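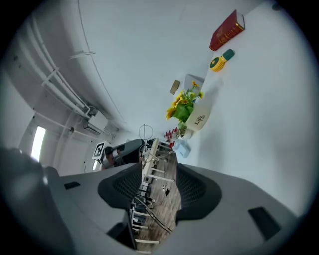 Hard water and the drip kettle, part two

May 8, 2020

The first post covered test strips and why I stopped trusting them. I have since switched to a drop titration kit, which resolves hardness in steps small enough to be useful if the sample volume is doubled. The cold tap in the kitchen reads 204 ppm as calcium carbonate. The utility's published average for the Oncombe side of town is lower, but that figure is an annual mean across several wells, and the well mix changes in October when the reservoir line is taken down for maintenance.

Hardness is the wrong number to watch for scale, at least alone. What precipitates on a heating element is mostly calcium carbonate, and the bicarbonate side of the balance sets how much of it can form. Two samples with the same hardness can behave very differently. Da-eun Cheon ran alkalinity on a bottle from her place in Clenley and got a value well under mine, with hardness nearly identical. Her kettle gets descaled twice a year. Mine needs it monthly.

Procedure for the descaling test, for anyone repeating it:

Weigh the kettle empty and dry. Boil 11 full loads of untreated tap water, pouring each one out within a minute of shutoff. Dry at room temperature overnight and weigh again. Fill with citric acid solution, 20 grams per liter, heat to just under a simmer, hold for half an hour, rinse, dry, weigh.

My scale reads to a tenth of a gram with a capacity above the weight of the kettle, and that is barely adequate. The mass gain was small enough that one bad reading would swamp it, so I took each weight five times and used the median. Do not go hotter with citric acid. Calcium citrate is less soluble in hot water, and at a full boil it can leave a white film that is harder to remove than the original scale.

Jolán Antal wrote in to ask about vinegar. It works. It is slower at household strength, and the smell stays in the lid gasket for days.

The Trisside pitcher filter is next. The cartridge is rated for 400 liters, with no statement of the inlet hardness assumed. I will titrate the outlet every few days and plot it against volume. Alkalinity too, if the reagent arrives.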